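Mattress pads, duvets and the never-ending bed change
Bedrooms and Linen > General chat

marrowfat_jen
Stripped the bed this afternoon and got as far as the quilted pad before I sat down with a cup of tea and started wondering about it all over again. The egg duvet is staying, before anyone starts, it cheers me up every single morning. My question is the pad. Do you wash yours every time you do the sheets, every other time, or only when guilt gets the better of you? And do you put a sheet over it straight away or let the bed have a bit of air first?

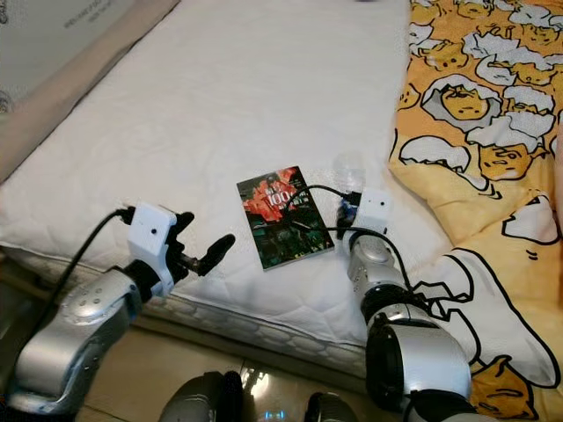
Valter Bragança
Air it first, always. My grandmother in the country would fold everything back to the foot of the bed after breakfast and open the window, even in the cold, and not a soul was allowed to make a bed before eleven. I'm not as strict as she was, but I do leave mine a couple of hours on changing day. As for washing the pad, every third change of sheets does me nicely, on a gentle wash with half the usual powder. Quilting holds on to powder something dreadful and then it goes stiff.

tuppenny
I'm going to disagree with Valter, very fondly. Every third change is far too often for a quilted one! All that spinning flattens the filling and you end up with lumps in the corners and nothing in the middle. I had a Lulness one that I washed to death in under 2 years. Now I have a plain cotton cover that goes between the pad and the sheet, the cover goes in with the bedding, and the pad itself gets done in April and again before Christmas.

marrowfat_jen
Oh, now that's a thought, a cover for the cover. My mum would laugh herself silly. Is it not hot, though, with all those layers? I'm a warm sleeper as it is and the duvet is no lightweight.

tuppenny
Not if it's thin cotton. Mine's a Prumum, nearly 300 thread count if you believe the packet, and I can't say I notice it's there.

oldgreybolster
Thread count on something you never touch, whatever next. Get an old flat sheet, tuck it in tight, job done. I've been doing that since we bought our first proper mattress and it has cost me not one penny.

Valter Bragança
I'll give you the flat sheet, Bolster, but it does wriggle about. Mine was always down by my ankles by the small hours. Jen, if you do wash the pad, dry it flat over two airers if you've got the room, and give it a good shake halfway through. Folded over a single line it gets a crease you'll feel in your hip for a week.

marrowfat_jen
I've only the one airer and it's the little wobbly Morais one, so it'd have to be the banister. And the duvet cover, since we're here, do you all turn printed ones inside out? I've been doing it to save the yellow from fading but it does make getting the duvet back in a proper wrestling match.

tuppenny
Inside out every time! And then it's already the right way round for the trick where you put your arms in, grab the far corners through the cloth and the duvet together, and shake it down over itself. Took me ages to learn and now I'm insufferable about it.

oldgreybolster
Never turned one in my life. Cool wash, out of the sun, they last years.

marrowfat_jen
Right, I'm going to give the pad another hour with the window open and then put the clean sheet on. I'll try the arms trick tonight, tuppenny, and if I get stuck in there with the eggs I shall be blaming you!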